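## 3. Filling the Clear Bins

This section covers packing folded clothes into the Diston clear bins before they go on the Drelgate shelf. Read it through once before you start. Section 4 covers labels and Section 5 covers shelf placement.

### Before you begin

You need:

- One clear bin with its lid
- A clean, dry table with room for the bin and a stack of clothes
- One blank card for each bin
- A soft cloth

Wipe the inside of the bin with the dry cloth. If the bin has been stored for a season, wash it with mild dish soap, rinse it, and let it air dry overnight with the lid off.

**CAUTION:** Do not pack damp clothing. A closed bin holds moisture, and fabric can mildew in the corners before the smell is noticeable from outside.

### Sort first

1. Empty the drawer or basket onto the table and pull out anything that needs washing or mending. Set it on the floor or a chair, away from the table.
2. Close zippers and fasten the top button of each shirt. Leave the other buttons open.
3. Check pockets. Tissues and receipts come apart in storage and leave lint on everything around them.
4. Separate heavy pieces (flannel, sweatshirts, lined pants) from light ones. Heavy pieces go in the bin first unless you are using the rolled method in step 8.

### Fold and load

5. Set the bin on the table with a long side facing you. Keep the lid off and out of reach so you do not set clothes on it.
6. Fold each shirt lengthwise, sleeves in, until it is a little narrower than the bin floor. Then fold it once or twice across. Plaid and striped shirts are easier to fold straight if you follow a line in the pattern.
7. Lay the folded pieces in the bin with the smoothest fold facing up. Do not push the fabric into the rounded corners. The walls slope inward, so a stack that fits tightly at the rim will buckle at the bottom.
8. Roll or tightly fold soft dark items, such as T-shirts and leggings, and place them along the back wall behind the flat stack.

A plaid piece takes up much of the bin here, with a black one tucked in behind it. Another black garment is folded on the table to the left.

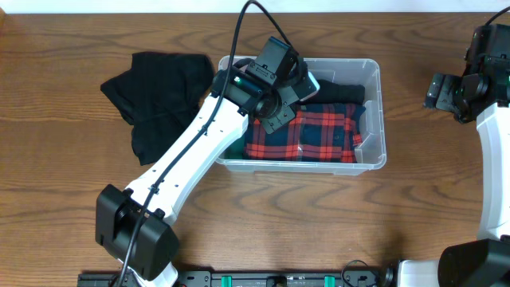 9. Fill the gaps at the ends with small items. Socks and thin knit hats work well. Belts do not, as the buckles scratch the plastic.
10. Stop when the clothes are level with the underside of the rim. Press down lightly with an open hand. If the stack springs back above the rim, take out the top piece and start a second bin.
11. Fit the lid by pressing one short side down first and working toward the other. It should close without force.

**NOTE:** Dark clothes are hard to tell apart through the side of a closed bin. If a bin holds mostly black or navy items, keep one lighter or patterned piece against the front wall, or list the contents on the card.

### Weight limits

The full-height Drelgate shelf is set up for 70 pounds per level, and the half-height shelf for 14 pounds per level. Weigh the first bin you pack on a bathroom scale and use it as a guide for the rest. Denim weighs more than most people expect.

Do not stack filled bins more than two high on a shelf. On the floor, three is acceptable if the heaviest is at the bottom.

### Items that do not go in these bins

- Leather and suede. Use a breathable bag.
- Coats with down filling. Long compression flattens the down.
- Anything with a strong scent, including cedar blocks that touch the fabric directly.
- Garments on hangers. Use the Retach rail (see Section 6).

### If the lid will not close

| Problem | What to do |
|---|---|
| Lid lifts at one corner | Check for a sleeve or hem caught under the rim |
| Lid bows in the middle | Remove the top layer and refold it flatter |
| Lid is loose all around | Check that the lid and bin are the same size |
| Rim is bent outward | Empty the bin and let it sit in a warm room for a day |

Replacement lids are part number 88. Replacement bins are part number 323. Lids from the older Um series look similar but do not fit these bins.

*Section revised by Ye-ji Chae, Thursday, August 25, 2022. The next revision, in October, will add the under-bed size.*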